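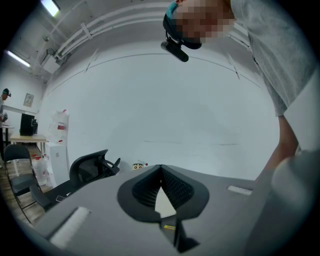
*White wall, white ceiling, white pipes, and a fluorescent light for company.*

# The Room With the Pipes

I have a soft spot for rooms that don't try very hard. The workroom in Rotmont is one of those: white walls, white ceiling, pipes running along the top in full view, tube lights that do exactly as much flattering as tube lights ever do. The first time I saw it I thought, well, that's an office. By my third visit I was rearranging my own desk at home to be more like it, which my back has thanked me for and my bank account hasn't had to hear about.

That last bit matters, because I'd just been quoted 4,000 dollars to "refresh" my spare room. For that money I would have gotten a false ceiling, a built-in desk and a lot of hidden wiring. I kept picturing the day I'd want the desk on the other wall. So I said no thanks, bought a bag of cable ties, and started paying attention to how people fit out a plain room with plain stuff.

Start with the pipes. I used to think exposed pipework had to be painted black and made into a feature, the way they've done it at Tak, my coffee place, where every duct looks like it's auditioning. But white on white is lovely! Your eye slides right past it, and a small low room feels calmer for it. I did mine one wet evening with a half-empty can of ceiling paint and a sock over my hand (the brush kept missing the back).

Then there's the floor, and the floor is where I get opinionated. Brown wood, or something that looks like it, does so much for a white room. It warms up the light and hides the crumbs. What it doesn't hide is a cable.
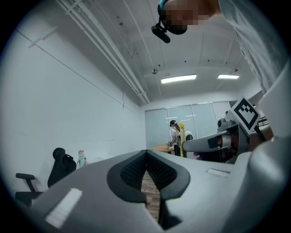 *Brown planks and one pale cable taking the scenic route.*

A thin, light-colored cord on a dark floor will always be the first thing a visitor's foot finds. My rule at home now is that anything crossing open floor gets run along the baseboard, or taped flat, or unplugged when I'm done for the day. I'm good at the first two. The desk end is easier. A round grommet in the desktop is such a humble thing, a bit of plastic the size of a coaster, and I'd put it above drawers on my list of what a desk needs. Drop the cord through, let it hang straight down to a power strip underneath, and the top is yours again. I cut a hole in my old Terari desk with a borrowed hole saw and it took me 10 minutes, plus an hour of working up the nerve.

And once the top is yours, for heaven's sake put something silly on it.
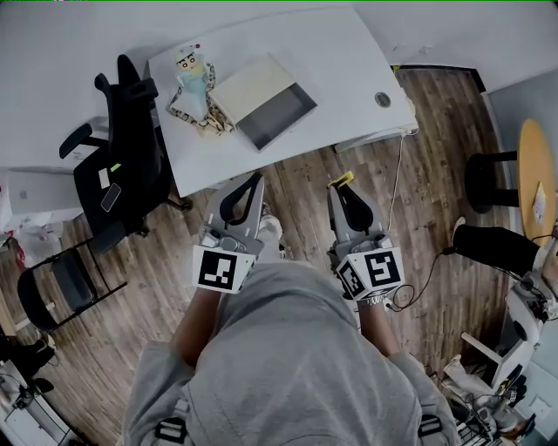 I mean it about the silly thing. A desk with only work on it makes me want to leave. Give me a little cartoon figure in light blue standing on a patterned cloth and I'll sit down happily. The cloth is the clever part, by the way. Put the same figure straight on a white top and it looks like somebody forgot it there. On a scrap of fabric it lives there.

Chairs, next. One good one with armrests and a tall mesh back, and a folding one close by, is all I'd ask of any small workroom. The folding chair is for the friend who drops in, or the coat, or the box you're going to deal with later. I do try to keep things off the seat of the good chair, and I fail daily. Phones end up there. Cards end up there. I once sat on a sandwich.

I'd also make a case for a second table, a small round one with a pale wooden top, pushed up against the wall with a stool beside it. Round tables don't invite piles the way square ones do, since there's no corner to start from. Mine came out of the Trukora closeout sale and holds one note, one mug and whatever I'm reading.

The pile goes somewhere else, of course. Every working room has one, and mine sits between the bookcase and the door. I go through it every month or so, find the charger I bought a replacement for, and put most of it back.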